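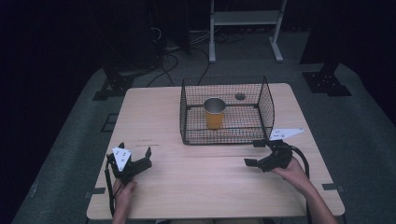 The Woman Who Writes Down Everyone's Soup

14 comments | 62 shares

Hiba Saab has spent six years collecting recipes from people who insist they don't have any. "They tell me, 'Oh, I just throw things in,'" she says. "Then I throw things in the way they said, and it tastes like a wet coat."

Her book, Until It Looks Right, comes out in January from Torvik, a small press that had until now stuck to hiking guides. It holds 17 soups, each from a different kitchen in the town of Biver, and the word "handful" shows up on nearly every page. Saab fought her editor over this. Frauke Vogler wanted cups and ounces. Saab wanted hands.

"Frauke has small hands," Saab says. "That was my whole argument, and I thought it was a strong one."

They settled on both, with the handfuls first and the cups in parentheses, where Saab hopes people won't look.

Her method is to show up at ten in the morning, sit somewhere out of the way, and keep quiet. She is bad at the last part. Radek Říha, whose sour rye soup opens the book, sent her home twice for talking during the onions. 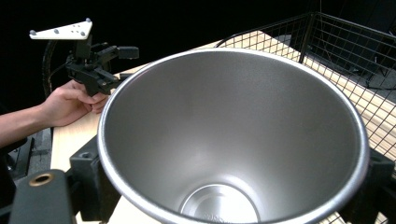
"He told me the onions could hear me," she says. "I wrote it down. Frauke cut it."

The hardest recipe to get was a beet soup from Illia Chornovol, who gave her three versions over one winter and later admitted that the first two were wrong on purpose. Saab had already made the second one for a dinner of 20.

"People had seconds," she says, still annoyed. "It's in the book too. I called it Illia's Lie."

I ask whether her own soup made the cut. She looks out the window for a while.

"Mine's from a packet," she says. "I doctor it. There's lemon."

How much lemon?

"Until it looks right," she says, and goes to put the kettle on.

Share this story | 62 shares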